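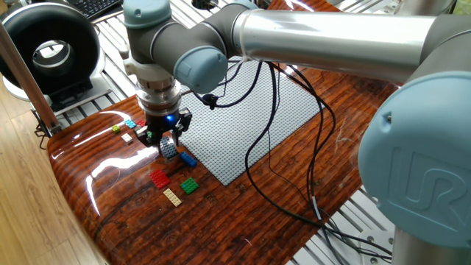
Which pieces belong in a sorting set, and which are kept apart from it?

A sorting set holds loose bricks and small plates in mixed colors. Large baseplates are stored flat on their own shelf and are issued separately, one to a table.

Falholm Brick Table Collection: README

Purpose

The collection records how small building pieces are laid out, picked up and placed on a tabletop. It was prepared by the Falholm study group for readers who need material on everyday sorting and building with LEGO bricks. This file covers the contents of the collection, the handling of the pieces and the terms used in the notes.

Contents

The collection is divided into 4 parts, named after the rooms in which the tables stand: Falholm, Grima, Rodrigues and Tritumholm. Each part has its own folder with pictures and a plain text file of notes. The Rodrigues folder also contains the early layouts, which were made before the color list was settled and use different names for several shades. These names have been left as they were written.

Terms

Brick: a piece of full height with studs on top.
Plate: a thin, flat piece with studs on top. Square and rectangular plates are listed separately.
Baseplate: a large sheet covered in studs, used as ground for building.
Loose: resting on the table and not joined to another piece.
Held: gripped above the table or the baseplate.

Colors are written in everyday words, such as red, green, blue, beige, cyan and white. Yellow-green is treated as a separate color from green. Light grey and dark grey are likewise kept apart.

Layout of the tables

Pieces are scattered by hand and are not lined up. The baseplate may lie at any angle to the table edge. Plates are laid with the studs facing up. Bricks may touch or partly hide one another, and a hidden piece is still entered in the notes.

Glossy tabletops show reflections of the pieces. A reflection is never entered as a piece.

Care of the pieces

Pieces are washed in lukewarm water at 30 degrees Celsius with mild soap and dried on a towel. Cracked pieces are withdrawn. Replacements must match the original in shape and color; where no match is available, the change is recorded in the notes for that part.

Known limits

Small pieces are more common than large ones. Special parts such as wheels, hinges and figures are not included. The Grima notes do not state the stud count of plates.

Contacts and revision

Questions on the notes should be addressed to Narayanan Pillai. Requests for access to the pieces are handled by Jabari Athumani.

Last revised 29 April 2018.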